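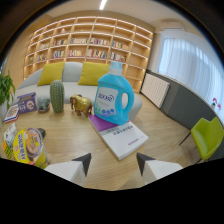 Wednesday at Atham: gripper fingers over the demo table, detergent bottle standing on the book.

To: the list
Subject: Re: Anybody go to the Atham open day?

Gorazd Grgić wrote:

> Did anyone from here make it to the Atham open day? I had a seat booked
> and then work got in the way. The invitation promised "household
> manipulation in a real living room" and I'd love to know whether that
> meant a living room or a stage set with a rug. Also whether the arm did
> anything that Prokent wasn't already showing back in December. I'm
> supposed to tell my boss by next week if we should ask for a longer
> session with them, and all I have is the brochure. Anything you've got
> would help, even if it's just "save your gas money."

Gorazd, I went. I'll try to be fair, but you know me.

First, the room. It's a pretty convincing living room, I'll give them that. Gray sofa with mustard cushions, a big wall of pine bookshelves, sheer curtains with the daylight pouring in behind them, a green shell chair. There's a plant. I've been to enough of these where the "home" is a folding table in front of a black curtain, so I was happier than I expected to be for the first few minutes. Strong window light is hard on cameras, and they could have pulled something heavier across and didn't. Credit where it's due.

The table is where my doubts start. They had it set out with small stuff: a gold elephant, a green cactus ornament, a purple box, a yellow snack cup, a little booklet, and a light-blue detergent bottle standing on a book. If you look at the picture I put at the top, you can see how it was laid out. Now, I own a table, and there is junk on it, but my junk leans on other junk. Most of what mattered here was standing up nicely with its good side to the front. The bottle has a handle on it the size of a suitcase's. I'm not saying they picked it for that reason. I'm saying if I had to pick a bottle for a two-finger gripper, I'd have come home from the store with that one.

The part I did like was the bottle being on the book. The presenter called it "the stacked case" and said the job was to take the bottle off, set it down on clear table, then move the book out of the way. So there's an order to get right, and a flat thing to deal with afterward, and flat things on flat tables are miserable for fingers like those. White blocks with dark wedge-shaped tips, if you care about that sort of thing. I asked what the tips were made of and was told someone would email me. No email so far.

What I saw, in order:

They ran the bottle move 11 times while I was in the room. Eight were clean. Two times it got hold of the handle, stopped, let go, and started over, which they counted as a success and I'd count as half of one. Once it nudged the bottle sideways on the book and a staff person put a hand out before we could find out what would happen next. That one was "a reset" and I gather it doesn't count as anything.

The book they did far less. I saw four tries. It would push the book toward the edge of the table until part of it hung over, then pinch it there. Fine, that's what a person might do. But it was slow enough that the woman next to me checked her phone, answered something, and looked up before it had finished. Two of the four worked. On the other two it pushed at the book a bit and then backed off and waited, and the presenter talked about the training data until somebody reset it.

The elephant they moved once, early, and then it stayed put. I asked if they'd do it again turned around, with the trunk facing the other way. The answer was that they were on a schedule. Somebody else asked about lying the cactus on its side. Same schedule.

Then the slide. There's always a slide. It said the system was trained on "over 200 hours" of demonstrations in 138 homes. I asked how many of the objects on the table that day had been in those demonstrations. The presenter is a nice guy and I think he meant to answer, but what I got was a long explanation about how categories matter more than single objects. I tried again and asked if that bottle, the one in front of us, had been in there. He said he'd have to check with the data team. I don't think that's a hard question! If I'd spent months filling a robot's head with bottles I'd know whether that one was among them.

To your Prokent question. In December Prokent was doing cups and boxes on a bare bench, one at a time, and they let people from the audience put the things down wherever they wanted. The Atham room is a lot prettier and the stacked case is harder than anything Prokent tried. But I trust what I saw at Prokent more, because I was the one who put the box down. At Atham we weren't allowed past the tape. I asked the reason and it was insurance.

There was also a handout from Halilović, who seem to be doing the integration. It quotes a price "on application" and has a paragraph about the Skostska software that runs the thing. I read it twice on the way home and I still couldn't tell you if Skostska is what plans the movements or just the screen you press the buttons on. Happy to scan it if anybody wants it. It's two pages and one of those is mostly logo.

So should your boss ask for a longer session? I'd say yes, but with conditions, and get them in writing before anybody drives out there:

1. You bring the objects. A bag of them, from your own kitchen, not shown to them ahead of time.

2. You place them. If there's tape on the floor, you're on the robot's side of it when things get set out.

3. Every try counts, including the ones where somebody reaches in. Ask them to say out loud what it's going to do before it does it.

4. Ask for the stacked case with something that has no handle. A jar would do.

5. Ask who is holding the laptop and what they're doing with it. There was a man on a stool typing through most of the runs I saw. He may have been answering his mail. I asked and he said "monitoring."

If they agree to all that I'd come along with you, and I'll take back some of the grumbling above if it goes well. If they agree to only the first one, I'd still go, but keep your notes separate from theirs.

One practical thing — the parking lot behind the building is not theirs, whatever the invitation says. I found the note on my windshield when I came out. Use the street side.

I have my tally of the runs on paper with times next to each one. My handwriting is bad but I can type it up over the weekend if more than one of you wants it. And if anybody went to the afternoon session, please post what you saw, especially on the book. Mine was the morning group and I'd like to know if it did any better than two out of four.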